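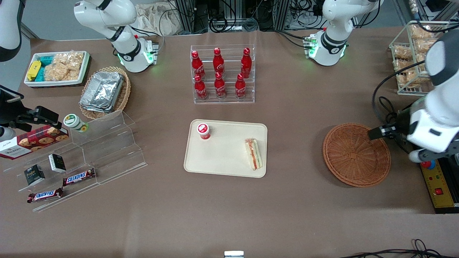

Start with the tray and leave the arms alone for a week, Petronella Khumalo told us when we first laid out the table in the Itlow workshop, and we are so glad we listened! Her point was that a shared bench gets rearranged every evening, so the tray had to be the one thing the software could always trust.

Figure 1. The snack-packing bench, with the tray in the middle and goods on tiered stands, in baskets and on racks.

4.2 Bench layout

We measure every pick and place from the rim of the tray. The left arm (on the right in Figure 1) works over the round wicker basket, and the right arm covers the side with the stepped display stand. Splitting the table this way kept the two grippers out of each other's space for most of a task, and it made our planning code delightfully short.

The goods were picked to be awkward in different ways. A triangular sandwich in clear plastic shines and gives a little when squeezed. Contour bottles want to be held at the waist. Snickers bars lying across the tiers leave very little room for the fingers, and these taught us more about approach angles than anything else we tried.

4.3 Building the controller

The controller, which we call Grirnau, grew out of Eseck, a small motion library that members wrote for an older project. We kept its path planner and rewrote the grip routine so that closing force rises in 8 small steps. After each step the code checks the finger gap and stops once it no longer shrinks. It is a simple trick and we love it. Soft wrappers came through far better than they did with our first version, which closed in a single move.

We logged 2000 grasp attempts over the build and kept 1893 after dropping runs with missing joint data. All four authors took turns resetting the table, usually on Wednesday evenings when the workshop stays open late.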